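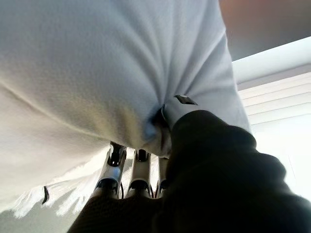

Figure 2. Photo: Orla Mac Giolla

3.2 Slow and fast vinegars from the same cider

We came to this part of the work with high hopes, and the vinegars more than repaid them. All of the cider was pressed at Stelik from a single mix of late apples, mostly sharp ones with a few bittersweets for body, and fermented dry before it went anywhere near a vinegar culture. Keeping the base the same matters a great deal. Much of the older writing on farmhouse vinegar compares one maker's slow barrel with another maker's quick tank, and then it is very hard to say how much of the flavor comes from the method and how much was already in the fruit.

The cider was split between two makers. Maes uses the open barrel method, in which the wood is filled partway, a live mother is floated on top, and the surface is left alone until the acidity levels off. Trindo bubbles air through a closed tank and finishes a batch in days. Both makers worked exactly as they would for sale, with their own cultures and at their own cellar temperatures, and we asked them to change nothing for our sake. In all we followed 29 batches, each of up to 100 liters.
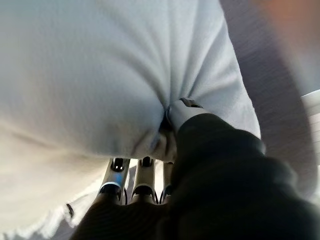 The first thing to say is how different the two groups smelled, even when their measured acidity was nearly the same. The barrel vinegars kept a clear note of cooked apple and something close to beeswax, with a softness that made them pleasant to sip straight from the spoon (we did a lot of this!). The tank vinegars were brighter and cleaner, with a fresh green smell that faded once a bottle had been open for a while. Neither group was better across the board. A tank vinegar over raw cabbage was a delight, and the same dish made with a barrel vinegar tasted a little heavy.

Ethyl acetate, the compound behind the nail-polish smell that puts some people off homemade vinegar, was higher in the barrels, as we had expected. What surprised us was how well it sat there. In small amounts it seemed to lift the apple notes, and the panel marked a vinegar down only when there was little fruit left to balance it. We would love to see this tested with perry, where the fruit is more delicate to begin with.

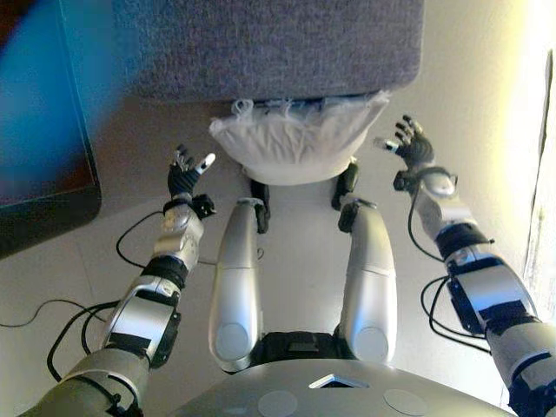
3.3 Tasting panel

Seven tasters met at Itberg every Tuesday through the trial, in the morning, before coffee. Each vinegar was served three ways: plain, thinned with cold water, and stirred into a spoonful of warm lentils. The lentils were our favorite idea of the whole project. Plain vinegar tires the mouth very quickly, and tasters who had given up on telling samples apart could often do it again once there was some food in the way.

Scores were given for sharpness, fruit, wood and length, and tasters were free to add words of their own. The word lists were written down before any talk around the table. We kept the order of serving random and put a repeat sample into every session. 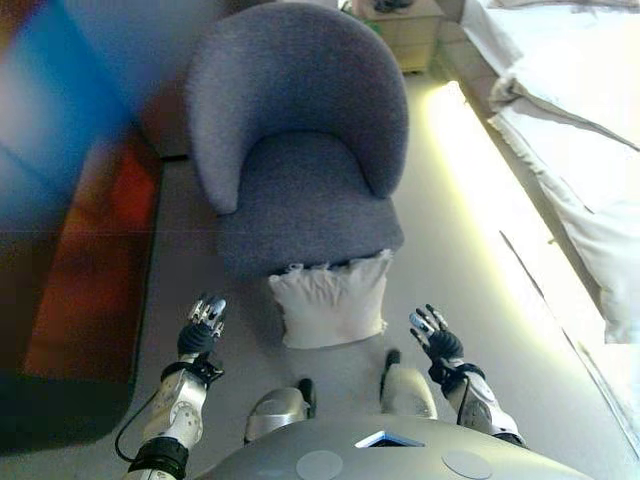
Agreement on sharpness was strong from the start. Agreement on wood took longer, and grew only after the panel had spent a session with plain water that had been kept in an empty barrel. From then on the word "oak" was used far less often and far more carefully, with "walnut skin" and "pencil" taking its place. Fruit was the hardest to pin down. Two tasters consistently found quince in the Maes vinegars where the others wrote baked apple, and we have kept both terms in the final list.

The repeat samples were scored closely on the water and lentil servings and less so on the plain ones. For that reason the comparisons in Section 4 use the lentil scores for fruit and length, and the water scores for sharpness and wood.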